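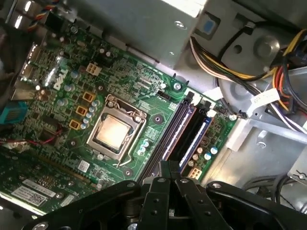
古いデスクトップは捨てる前に一回ふたを開けてみてほしい、とダナン・イスマイルさんは言います。中を見れば、まだ使えるかどうかの半分はわかるそうです。

カスティーン地区の修理教室「スケレラー」で、古いデスクトップパソコンを分解して点検する講座が10月から始まりました。使わなくなったパソコンを住民から受け取り、部品を調べて、使えるものは組み直し、地区の学習室と希望する家庭に渡します。動かないものは、部品ごとに分けてリサイクルに出します。

教室は旧アントニアディス印刷所の2階にあります。階段が少し急ですので、重い本体を持って来る人は、1階の入口でベルを押してください。受付の人が下まで取りに行きます。

講座の定員は1回6人です。一人に一台ずつ、本体と工具が配られます。最初の時間は、電源コードを抜き、側面のカバーを外し、中のほこりを取るところまでで終わります。はじめての人には物足りないかもしれませんが、講師のキリアキ・カラヤニスさんは、この時間を短くするつもりはないと話しました。

「急いで開けた人は、ねじをなくします。それから、どのケーブルがどこに付いていたかも忘れます。私も昔、そうでした」

二回目からは、マザーボードの見方を学びます。プロセッサーのソケットはどこか、メモリーを差すところはどこか、拡張スロットは何のためにあるか。カラヤニスさんは、基板の上の部品の名前を全部おぼえる必要はないと考えています。大事なのは、コンデンサーの頭がふくらんでいないか、ソケットのレバーがきちんと下りているか、コネクターがゆるくないか、そういうことを自分の目で見る習慣だそうです。

講座で扱う本体は、会社の事務所で使われていたものが多く、デルの製品もよく入ります。カラヤニスさんによれば、事務用の機械は家で使うものより中が整理されていて、初めて習う人に向いています。ただし、メーカー独自の形の電源コネクターが使われていることがあり、別の機械の電源をそのまま付けることはできません。ここは教室でも質問が一番多いところです。

プロセッサーの上の古い放熱グリスをふき取り、新しく塗る作業は三回目に行います。グリスは少しで足ります。参加者のケンザ・マンスールさんは、最初の練習で塗りすぎて、ソケットのまわりまではみ出してしまいました。そのときは綿棒できれいにするのに、塗る時間の何倍もかかったそうです。「次の週は、米つぶくらいの量にしました。先生にやっと『よろしい』と言われました」とマンスールさんは書いて送ってくれました。

これまでに教室に届いた本体は100台になりました。棚がいっぱいになったため、11月は受け取りを休みます。12月に再開する予定ですが、日にちはまだ決まっていません。ディスプレーとプリンターは、いつでも受け取ることができません。ノートパソコンも今のところ対象外です。

本体を持って来るときは、できれば自分でデータを消してからお願いします、と教室は呼びかけています。消し方がわからない場合は、ハードディスクを外してその場で返してもらうことができます。外す作業は5分もかからず、お金もいりません。

参加費は1回2000円で、工具の貸し出しと練習用のグリスの代金が入っています。静電気を防ぐリストバンドも借りられますが、セーターやフリースは避けて、綿の服で来てください。申し込みは教室の窓口か、下の番号で受け付けています。午後6時を過ぎると電話に出られないことがあります。

年明けには、組み直した本体に無料のOSを入れる講座「ジリン」も開かれます。こちらはゲラシモス・ザヴァラスさんが担当します。分解の講座に出ていない人も参加できますが、キーボードの操作に慣れていることが条件になります。

(文・ダナイ・ディミトリウ)

シェア 31 コメント 4

コメント

ねじ係
家に同じころの機械が二台あります。一台は電源を入れるとファンだけ回って、画面が出ません。こういうのも受け取ってもらえますか。

K.M.
↑うちのは同じ症状で、メモリーを一回抜いて差し直したら直りましたよ。持って行く前に試してみてもいいと思います。コンセントは必ず抜いてから!

二階の住人
リストバンドは借りられるんですね。前に別の教室で買わされたので助かります。

北口
平日の昼しか行けないのですが、昼の回はありますか。記事に時間が書いてありませんでした。

お問い合わせ:スケレラー修理教室 窓口 内線3105
© カスティーン地区だより 無断転載を禁じます
ページの先頭へ戻る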